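Belt loops and a bad clock
Aurora Carvalho
February 23, 2018

I have spent most of the winter on the belt task and I promised a few people I would write up where the software is. It mostly works. This post covers the parts that took the time, which were timestamps, the tab detector and the handover between the arms. I'll leave the hardware to Ruairi Kerr, who built the wrist mounts and knows far more about them than I do.

The task is easy to say. There is a pair of denims on the table with a belt in the loops, and two arms have to pull the belt along by its end, one loop at a time, passing it between grippers when one arm runs out of reach. We do it in both directions. Taking the belt out is the easier one. Putting it in is still hit and miss and I won't say much about it this time.

We have two processes that matter. Conora is our own control loop and runs at 100 Hz on the machine under the desk. Ragnarsson is the planner, and it runs whenever Conora asks it for something. They talk over a plain socket with a message format I wrote in an afternoon and have regretted at intervals since. Everything else hangs off those two: cameras, logging, the small viewer, and the script that restarts the viewer.

The clock

For most of December the right arm closed its fingers slightly beside the end of the belt. It was a small miss, and it was always in the direction the arm had been travelling. I blamed the calibration first, and redid it twice. The miss stayed exactly the same, which should have told me something the first time.

The wrist images were being stamped when they arrived in the Conora process and not when they were taken. On a quiet machine the difference was small. When the logger was writing to disk, the delay went up to 300 ms, and in that time a moving wrist covers quite a lot of table. So the detector gave a correct answer about an old picture, we combined it with a fresh joint reading, and the result was a point in space where the belt had never been.

The fix was boring. The camera driver now stamps each image at capture, Conora keeps a short buffer of joint states, and a lookup function interpolates the arm position for the image time. If the image is older than the buffer, it is thrown away and a counter goes up. I put that counter in the viewer in large type. I look at it more than anything else on the screen.

I also moved the logger to its own process, which I ought to have done at the start.

Finding the tab

The belt we use for most runs is a brown woven one with a leather tab. The woven part is a nuisance. It stretches, it bends sideways, and the texture gives a feature matcher thousands of good matches that are all the same match. I tried matching against a template of the weave and it slid happily along the belt and reported high confidence the whole way.

So we ignore the weave and look for the tab. The tab has edges, a colour that stands apart from blue cloth, and a little row of white stitches that helps with direction. I labelled 3,000 wrist images by hand, two points in each, one where the tab meets the weave and one at the far end of it. A small network predicts the two points and a score. From the two points we get a grasp position and an angle for the fingers, and that is all the planner needs.

The trouble comes once the fingers have arrived. They are black and wide and they cover the bottom of the image just when you'd most like to see what is going on. In the first version the score dropped as soon as the gripper closed, and the state machine took that as a failed grasp, opened up and tried again. It would do this until I stopped it.
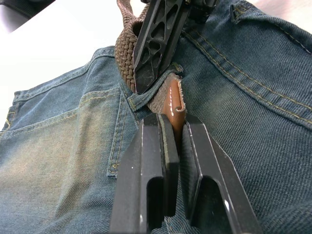
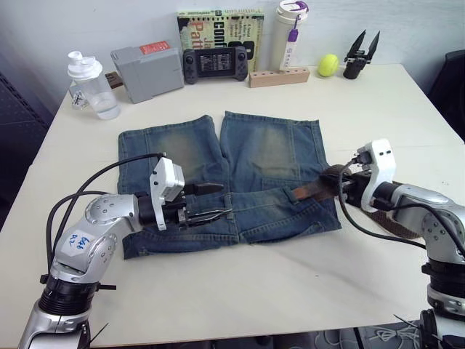

First the wrist view, with the fingers on the tab, then the wider view of the table and both arms.

What we do now is mask out the fingers. We know how wide the gripper is open, so we know which part of the wrist image they take up, and I made a mask for each of a handful of openings. The network gets the masked image in training and when running. It no longer learns things about the fingers, and the score means the same before and after closing. I kept 900 images back for testing, all from runs it had never seen, and the errors left over are nearly all cases where the tab is folded under or pushed so far into a loop that I had trouble labelling it myself.

There is one more check, using finger width. If the gripper has closed further than it can with leather in the way, we have nothing. If it has stopped too wide, we have probably picked up a fold of denim along with the tab. That second case matters because pulling then drags the whole garment across the table. The check is four lines of code and it catches more bad grasps than the network does.

Two arms

The handover is a state machine and I'm not ashamed of it. One arm holds the cloth near the waistband, lightly, so that pulling on the belt moves the belt and leaves the cloth where it is. The other arm pulls. When the pulling arm has gone as far as the planner will let it, it stops, the holding arm comes across and takes the belt, and they swap jobs.

The rule I had to add was that neither arm may open until the other has reported a good grasp on two checks in a row. It used to be one check. With one check we dropped the belt often enough to be annoying, always on the side where the belt wanted to spring back. A stretch belt stores up a fair amount of pull and lets go of it all in one go.

I also limited the pull. Conora estimates the load from the motor currents, which is a crude way of doing it, and if the estimate passes a threshold the arm gives back a little slack and calls the planner for a new direction. Usually the belt has caught on the edge of a loop and a few degrees of change frees it. Ragnarsson takes its time over the new direction when the arms are close together, as it checks both against each other along the whole path. I have cached the common ones. That is cheating slightly and it works.

Cables are still not in the collision model. The gripper cables loop about a good deal and the planner has no idea they exist. For now there is a hand-set limit on how far each wrist may turn, found by turning it until I didn't like the look of it.

Things on the list

The wide camera does very little at the moment. It finds the garment, gives us a first guess at the waistband, and then we go over to the wrist views for the rest. I would like it to watch the line of the belt throughout, so that if a wrist view loses the tab we have somewhere sensible to start looking. At present the arm lifts, goes back to its last good position and looks again.

The yellow stitching on the denim still gives false hits for the tab in some light, mainly the short dense bits at the ends of the seams. More labelled images would help. I have asked Ruairi to do the next lot, and he has said yes without giving a date.

I also want to replay logs through the state machine without the arms switched on. Half of this works. The messages replay fine, but the finger width check reads from the driver directly and so sits waiting for a gripper that isn't there. That needs to go through the same message format as everything else, and while I'm in there I'll fix the format too.

Several people at the Urelstead meet-up asked for the masking code. It is in the tools folder of the Conora repository, in a file called masks, with the openings in a table at the top. You will need to redo the table for your own gripper. Draw the masks a bit bigger than you think you should, as ours were too tight to begin with and the network went straight back to looking at the edges of the fingers.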